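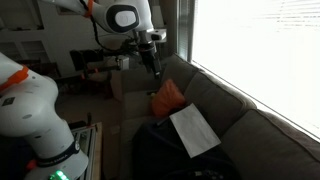 Robot arms are taking over the tidy-up part of my job. How did it go for your crew?

Menaka Sarkar

I work turnover at Putton, the furnished rentals outfit. There are 122 units in our building and I've been resetting living rooms for a good while now — pillows back where they go, blankets folded, whatever paper got left on the couch picked up and sorted. In March they told us two arms will be doing the sofa work in the lounge units and we'll "move into oversight." No pay change, which is nice I guess, but no real explanation either.

I've watched them practice a few times and I have mixed feelings. Some of it is kind of fun to watch! But I like having my hands busy, and my coworker and I talk the whole time we're making up a room. Now one of us will be on the tablet and the other one is down the hall. Has anybody been through this? What does the day look like after? And did they keep the same number of people on?

Mathias Frei

We went through it at the Clultemcombe site, so I can tell you how it went for us (your place may do it differently). Same number of people on the crew, but two left on their own in the first few months and those spots got filled with folks who came in for the tablet side. So the headcount held and the crew changed, if that makes sense.

The day got choppier. Before, I'd do a room start to finish. Now I get called in for the odd stuff — a blanket that's bunched up under something, a sheet of paper that might be trash or might be somebody's lease. Soft things and thin things are where we got called the most. In our first stretch we logged 2619 pickups and 379 of those needed a person to step in. That log ended up mattering a lot, so keep your own copy.

Three things I'd ask for now, while they still want you happy. Get "oversight" written into your job description with actual tasks under it. Ask who gets blamed when something of a guest's goes missing or gets torn. And ask for rotation, so you're not staring at a tablet for a whole shift. My eyes were shot by 3 in the afternoon until we got ours switched every two hours.

About the talking, yeah, I miss that too. We pushed for taking breaks together and that helped some.

dunleavy_nights

its fine you get used to it. at drekov they did the same with the folding and my knees and back are way better now, no more bending over couches all day. only thing is learn where the stop button is on day one dont wait for the training

Menaka Sarkar

Thank you both. Mathias, I hadn't thought about the blame part at all and I'm bringing it up with my lead before the next shift. Also going to ask about the two-hour switch!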